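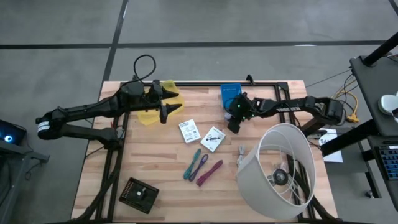

Home Data Notes Changes Contact

Clastlow Rainfall Readings
Posted in March by the Clastlow data maintainers

README

This repository holds daily rainfall totals from 14 backyard gauges in and near Clastlow, covering 46 months. It has been passed around as "the most detailed rain record in the valley." We would not go that far. It is a pile of numbers written down by people before breakfast, and it should be read that way.

What is in it

readings.csv has one row per gauge per day: gauge ID, date, total in inches, and a flag column. gauges.csv gives the gauge type, the height of the rim above the ground, and a short note on nearby trees and walls. Locations are rounded so that no one's house can be picked out.

Blank means no reading was taken. Zero means someone looked and found no rain. At least, that is the rule. In the first winter several gauges report long runs of zeros while their neighbors were getting soaked, and we suspect those are blanks that somebody filled in later. They carry flag Z. We left the values alone.

Gauge types

Most of the gauges are plain plastic tubes. The rest are Wundard tipping buckets, which were supposed to be the better instruments. Maybe they are on a bench. In heavy rain they read lower than the tubes beside them, and the gap gets wider the harder it rains. We have seen correction formulas posted for this and tried two of them. Neither held up from one summer to the next, so no correction is applied.

Snow is worse. Some observers melt it and measure the water, some wait for it to melt by itself, and at least one gauge was taken indoors every December. Treat any winter total with suspicion.

Known problems

- Gauge 6 was moved to the far side of a garage in the second year. The ID did not change and it should have.
- The Vunedville gauge sits under a maple. Summer totals there are low for a reason that has nothing to do with weather.
- 71 rows have a total with the decimal point in a doubtful place. They carry flag D.
- Reading times vary. A storm at 7 a.m. can land on either of two days depending on who got up first. 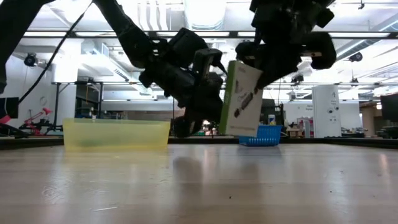 Can I use these readings to show that Clastlow is getting wetter?
Not with a record this short. One rainy spring is enough to tilt the whole line, and the Z rows tilt it further.

Checks

We ran monthly totals through Åberg, a small script that compares each gauge with its nearest neighbors. It catches big mistakes. It also marks real thunderstorms as mistakes - local downpours are exactly what it can't tell apart from a typo - so its output is kept in a separate file and nothing was deleted on its say-so.

Reuse

Free for any use, with credit to Clastlow Rainfall Readings. If you drop the flagged rows, please say so in your write-up.

Contact: open an issue in the repository | Copyright Clastlow Rainfall Readings | Back to top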